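I spent most of January with my head under the table of our kitchen cell, and since a few of you have asked what I do all day besides complain about cable ties, I thought I'd write up how we look after it. Get a coffee, this one wanders a bit.

The cell is a long table with two arms, and its job is setting and clearing a sort of pretend kitchen, over and over. We named it Harner, after the street my first apartment was on (I lost a bet, long story). People imagine that looking after a robot means motors and code, and some days it does, but a lot of it is closer to housekeeping. Before I touch any settings I lay out the things Harner has to pick up, and I try to put them where they'll cause trouble. Cups in the rack, tipped over and touching each other. The knife lying right across the lemon. If a wrist camera is even slightly out of line with its gripper, a knife on a lemon slice will tell you faster than any printed test pattern!

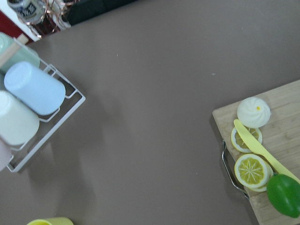 Looking down from one of the wrists, with the dish rack to the left and the cutting board to the right.

Next comes the slow part, the wrist cameras. I wipe the lenses with a soft cloth, check the little bracket screws by hand, and then send the arm to a handful of parked positions and look at what comes back. I'm fussy about pale things. A pale tray or a pastel bowl can wash out under the overhead lights, and then the software finds an edge that's really just glare. So I park a wrist over the tray, turn the exposure down until I can tell one rim from the next, and write the number in the logbook. The last setting I kept was 1,649, which I now know by heart the way other people know their locker combination. 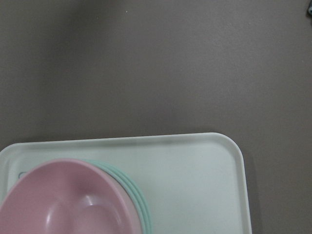
Sanne Bosman wrote in to ask why I don't let the camera set its own exposure, as she did that for years on the old Nullville line and never had a bad pick. Fair question, Sanne! I tried it. The trouble came whenever the arm swung from the dark tabletop to the tray: the picture took a moment to settle, and the gripper was already on its way down. A fixed number is duller and I sleep better.

After the wrists I do the head camera, the one that sees the whole table. It's the easy one, and I usually save it for after lunch as a treat. I want all the crockery in view with plenty of bare table between the groups, and I want something shiny in there too, because shiny metal is where the depth readings go to pieces.
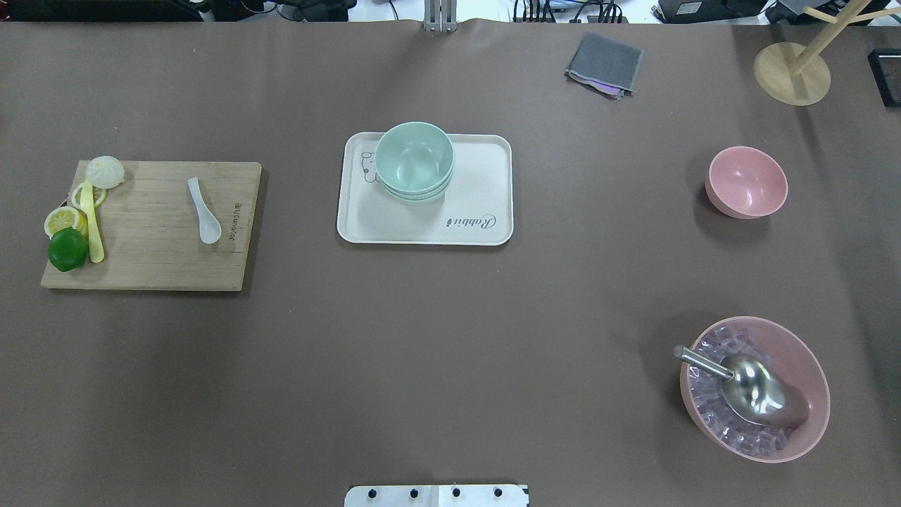 The head camera's view, ice scoop and all.

Then there are the arms themselves. I run each joint by itself at a crawl, from the tablet, and listen. I know that sounds like witchcraft, but a cable that's starting to rub makes a small ticking sound well before it shows any wear. The loops near the wrist need enough slack for a full turn and not so much that they sweep the table. Mine were too long for ages. I re-dressed them with the soft straps from Zumanstead (worth every penny, and you can undo them with cold fingers), and I haven't had a snag in 8 weeks.

The last job is the pick I like best, something small with something awkward in it, done at the slowest speed I can stand. 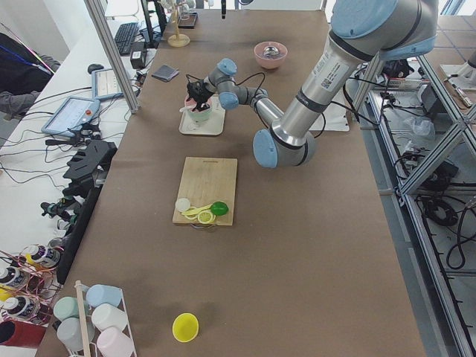 I do that one with a hand near the stop button and I don't talk to anybody while it runs. If the fingers close unevenly I go back and re-zero the gripper, which takes up to 2 hours if I've forgotten where I put the feeler gauges. I generally have. They were in my coat last time.

Still on the list: a new mat for the tablets, a proper label for every cable on that side of the table, and a talk with Alarcón about spare finger pads, as we're down to our last pair and I'd like to order before spring. If any of you have found a pad that grips wet plastic and doesn't leave marks on it, please leave me a note. I'll try anything once.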